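# Hard water spots on a stainless utility sink – what finally gets rid of them?

**Posted by Zahira Osman in Cleaning & Laundry, Jul 5, 2025**

Hi everybody! We moved into an older house this spring and inherited a big deep stainless sink in the laundry room. I love it, I really do (I can soak a comforter in it), but it looks terrible. There are cloudy white streaks running down the back where the faucet drips, and a chalky ring around the drain that I can feel with my fingernail. I've tried dish soap, baking soda paste, and a bottle of Clinesura that was under the kitchen counter when we got here. The Clinesura made it smell nice and that was it.

Our water is very hard. The test strip from the pool store topped out, so I sent a sample to the county lab and it came back at 386 ppm. My sister says I should just buy a new sink and put in a softener, but I'd like to try everything cheap first. I'm nervous about scratching it, too. There's already a patch on the left where somebody before us went at it with something rough – it's dull there and I hate it.

So what do you all use? And is there any way to bring back that dull patch or should I learn to live with it?

---

**Yusri Halim**

Oh boy, I have been through this! Our water isn't quite as bad as yours but it's close, and my laundry sink looked like somebody had been mixing plaster in it. Baking soda won't do much for you here. The white stuff is mineral scale and you need something acidic to break it down, so plain white vinegar is the place to start.

What I do is soak paper towels in vinegar, squeeze them out a little, and stick them right onto the back wall of the sink so they cling. For the ring, put the stopper in and pour in just enough to cover it. I leave it for about 3 hours the first time, usually while I'm mowing. Then rinse really well and wipe with a soft sponge, going the same direction as the grain. If you can't see the grain, get a flashlight and hold it low and sideways and you'll see the little lines.

You'll probably have to repeat it. Mine took a few rounds, and the ring was the last thing to go. I used an old plastic gift card to nudge the crusty bits loose once they had softened up. Don't leave vinegar sitting overnight, and please don't use it anywhere near bleach or anything with bleach in it (check the label on that Clinesura before you do anything else!). Rinse all of that out first and open a window.

Once it's clean, the real trick is drying it. I know, I know. I keep an old hand towel on a hook and do a quick wipe after the last load of the day. I skip it on weekends and I can tell by Monday.

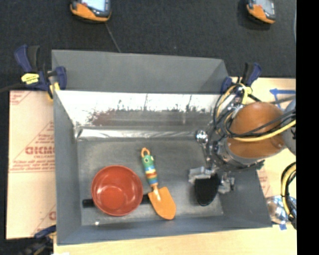

As for the dull patch, I'd go slow. A mild powdered cleanser made for stainless, mixed to a thin paste, will even things out some if you work with the grain and don't press hard. Try it down low in a corner first. It won't come back to new, but mine blended in enough that I quit noticing it. Stay away from steel wool completely. It leaves tiny bits behind that rust, and then you've got orange freckles on top of everything else.

Also fix the drip! A washer and seat kit for my old Tarigan faucet was cheap and it took me one evening, most of which I spent looking for the shutoff valve.

---

**brurkia_fan106**

lemon juice. also you could just not worry about it, its a laundry sink lol

---

**Illetti**

Agree with the vinegar but I'd warm it up first, just in the microwave until it's hand warm. It seems to go faster for me. Citric acid powder works too and doesn't stink up the room like vinegar does. I buy it with the canning supplies and use a couple spoonfuls in a quart of warm water.

One thing to watch: if the faucet has any kind of finish on it besides chrome, keep the acid off it. I wrecked a nice bronze one that way. Tie a plastic bag around it or something.

On the softener, I put one in after years of fighting this and I wouldn't go back, but it's a chunk of money and you have to haul salt down the basement stairs. If the sink is your only complaint I'd hold off. If your water heater is popping and rumbling, then I'd start getting quotes.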